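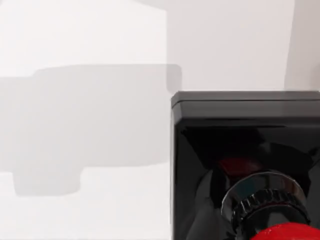 The woman who runs the lost property office at Irbridge bus station would prefer that you stop apologizing for your umbrella.

"They all come in sorry," she says, sliding one across the counter to a man who has just told her twice how stupid he is. "I don't need sorry. I need the color of the handle."

She took the job in May, 10 years ago, as cover for a colleague with a bad hip. The hip got better and the colleague moved to Cuton. Last year the office logged 273 umbrellas, and she has views on most of them.

"People describe the umbrella they wish they owned. They say navy, with a wooden handle. Then I bring out a black one from the drugstore and they go quiet."

Did anyone ever claim the tuba? "Which one?" she asks. There have been 2. The first went home with a school band after a week. The second was collected by a man who signed the form, carried it to the door, and left it on the bus again that evening.

Teeth are kept in a separate drawer. She would like that on the record, along with her opinion of the new claim form, which asks owners to give the "emotional value" of an item on a scale.

"A guy put the top score for a lunchbox. I said, what was in it? He said lunch."

Anything left after the holding period goes to auction, and she is not allowed to bid. Asked whether she has ever lost something on a bus herself, she starts sorting gloves.

"A hat," she says, eventually. "I didn't fill out the form."

Irbridge Local | Contact us | © 2021 | Back to top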